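Search this site
Enter keywords
Go

About Us

5 May 2022
By the Fluten editor

Hi, and welcome! I run Fluten, a small true crime and survival site, and I've been putting off rewriting this page for longer than I'd like to admit. The old version still said we were a newsletter (we stopped being only a newsletter quite a while back), so I finally sat down with a big mug of coffee and started over. 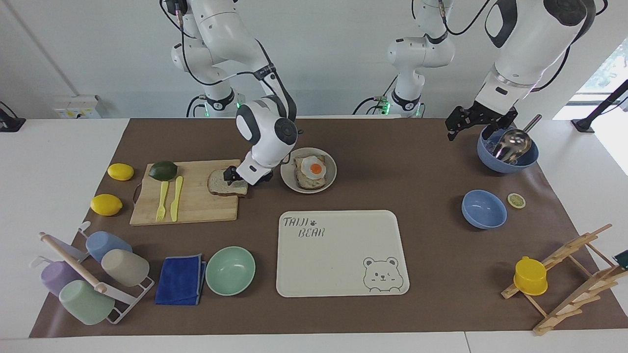 So, the basics. There are 3 of us. I write and edit, one of us does the records work, and one of us produces the audio versions and keeps the website from falling over. We all met at the Ruva, a regional paper that covered the courts in four counties and closed its newsroom one November with very little warning. I'd been on the courthouse beat there and had a drawer full of notebooks I couldn't bear to throw out. A lot of our early stories came straight from that drawer.

We write about old cases, mostly ones that got a week of headlines and then dropped out of sight. Shipwrecks and boat fires, people lost in the backcountry who walked out again, disappearances, trials that ended in a hung jury and were never picked back up. I have a soft spot for anything that happened on water. My co-workers have asked me to ease up on the boats and I've promised to try, but there's another ferry story coming this summer, so you can see how that's going.

We've published 105 stories so far. The shortest is 800 words and the longest one runs in six parts (sorry to everybody who started it at bedtime). If you're new, I'd start with the Matić series, about a fishing family whose boat was found drifting with the engine still running. It took us most of a winter to report, and it's the piece that readers write to us about more than any other.

How we work

Every story starts with paper. We ask for the court file, the coroner's report if it's public, and whatever the local library has in its newspaper collection. Some counties send things over in two days. One took so long that I'd forgotten what I'd asked for, and then a box showed up on my porch. After that we start making phone calls, and this is the slow part — people move, change their names, or just don't want to talk about the worst thing that ever happened to them.

If a family asks us not to contact them again, we don't. If a survivor was a child at the time, we won't use their name unless they've told us as an adult that it's okay. We've dropped finished stories over this and we'd do it again. I know there are sites that will print anything that's in the public record, and legally they can, but I sat across from a lot of families in courthouse hallways and I'd like to be able to look at them.

We don't run crime scene photos, and we don't name suspects who were never charged. We also don't guess at who did it. I get asked for my theory all the time and I do have a few, but they stay in the notebooks!

When we get something wrong we fix it and put a note at the bottom of the story saying what changed. There's a full list of corrections on its own page, going back to the very first one (I moved a river into the wrong county, and boy, did I hear about it).

Who pays for all this

Readers, for the most part. Everything on the site is free to read, and people who can chip in get the audio a bit early plus my monthly letter, where I ramble on about whatever I'm digging through. We had 100 paying members when we went out on our own, and that was enough to cover the copying fees and the hosting and not much else. It's better now. We also rent our desks and our recording corner through Jatden, a shared office that gives small publishers a break on the rent, and I'm grateful to them every time the heat comes on.

We don't take money from lawyers, police departments, or anybody with a stake in a case. We do run a few ads for books. If one of us knows the author, we say so next to the ad.

Sending us a tip

Please do! The contact form goes to all of us. Tell us where it happened, when (a rough year is fine), and how you know about it. Old clippings are wonderful, but send copies and hang on to your originals. If you have information on an open case, call the police department handling it first and write to us second.

We can't answer everyone right away, but each message does get read, usually by me and usually far too late at night. And if you just want to argue about the ending of the ferry trial, that's fine too — I've still got opinions.

3 comments

marshlight
Found you through the Matić series and then read until two in the morning. Glad to see the bit about child survivors spelled out. Any chance of a printable version of the long ones? My mom won't read on a screen.

old_press_pass
I used to get the Ruva delivered and I remember the court column. Nice to know where it went.

tollhouse77
Please don't ease up on the boats.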